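Call for participants: remote teaching of small robot arms (Drolum study)
Korletey Institute, Trikcombe
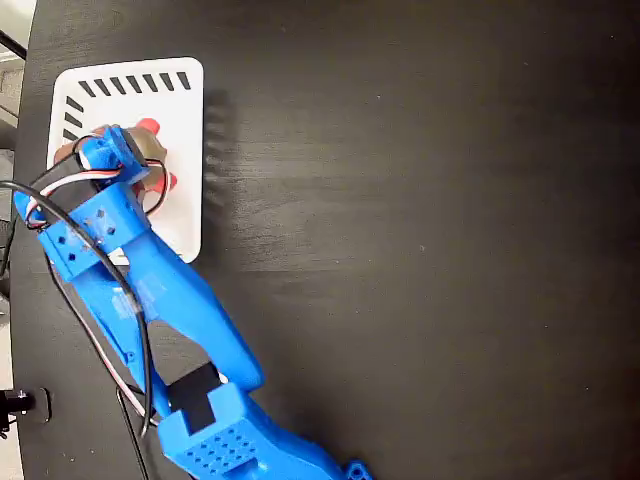
The Korletey Institute invites applications from adults who wish to take part in a study of how people with no technical training teach a robot arm to pick up and place everyday objects. The study forms part of the Drolum project and is carried out with the support of the Bruridura Fund.

In the first stage of the project, 46 participants guided an arm through short tasks in our laboratory and produced over 2000 recorded attempts. Arms trained on attempts that included hesitations and corrections recovered from a missed grasp more often than arms trained on clean attempts alone. The second stage will test whether the same result holds when the teacher works from home and sees the table only through a video link.

What is involved
Participants will complete four sessions of 25 minutes each, using a web browser and an ordinary keyboard. In each session you will be asked to move a small object to or from a tray. Your commands and the movements of the arm will be recorded. Your own image and voice will not be. A short written questionnaire follows the last session.

Who may apply
Applicants must be aged 18 or over, have a steady internet connection and be able to read instructions in English. Those who have worked with robot arms, whether in employment or in study, are not eligible for this stage.

Payment and consent
A payment is made on completion of all four sessions. Participants may withdraw at any point and may ask for their recordings to be deleted until the end of December.

Applications should be made on the form available from the Drolum project office, Korletey Institute, Trikcombe.

Issued April 2020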